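Changes to the Tenants' Lunch Room from January

The lunch room on the ground floor of the Skedier building will change hands in January. Arellano, which has run the kitchen for the past 20 months, is moving to a larger site across the river. Givik will take over the same week, and there will be no gap in service.

Opening hours stay the same for now. Coffee is served from 7:30 in the morning, lunch from 11:15 to 1:45, and the counter closes at 3:00. Givik has asked to try a later closing time in the spring, and tenants will hear about that well ahead of any change.

The menu will be shorter. Arellano offered nine hot dishes over the course of a week, and some of them sold very little on the quieter days. Givik plans to start with two hot dishes a day, one of them without meat, plus soup and a salad counter. Bread will come from Memetti, who already supply the bakery case in the lobby. Prices for the hot lunch will not change before summer.

Meal cards bought from Arellano will still work. If you have a paper punch card, bring it to the counter before the end of January and the remaining meals will be moved to a new card. Electronic cards carry over by themselves. Company accounts need a new form, and Märta Boström in the building office has sent it to the contact person at each of the 136 tenant firms. If yours has not arrived, check with her before you order anything on account.
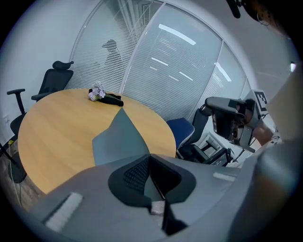 Lilac-purple flowers on one of the round tables.

The furniture is staying. Several people asked about this after the notice went up by the elevators, mostly out of worry that the round tables would be swapped for long benches. They belong to the building and were not part of Arellano's lease. The long counter by the window is also staying, though it will be sanded and oiled over one weekend.

The kitchen itself will get a new dishwasher and a second sink. Most of the work will be done after 4:00 in the afternoon, but the water on the ground floor will have to be shut off for one morning. The restrooms on the second floor will be open to everyone that day.

Evening bookings are handled differently under the new contract. Until now, tenants booked the room through the kitchen staff. From January, bookings go through the building office, and the kitchen is only involved if you want food. The room can be booked by any tenant up to 6 times a year at no charge. After that there is a cleaning fee. Groups that bring their own food must wipe down the tables and take their trash to the bins in the yard – the indoor bins are emptied at 3:30 and not again until morning.

Eilif Viklund, who will manage the lunch room for Givik, will be at the counter during lunch all through the first two weeks. He would like to hear about allergies and other needs early, so that they can be worked into the menu plan. You can also leave a note in the box next to the register.

Bookings already made for the spring are still valid and do not need to be made again.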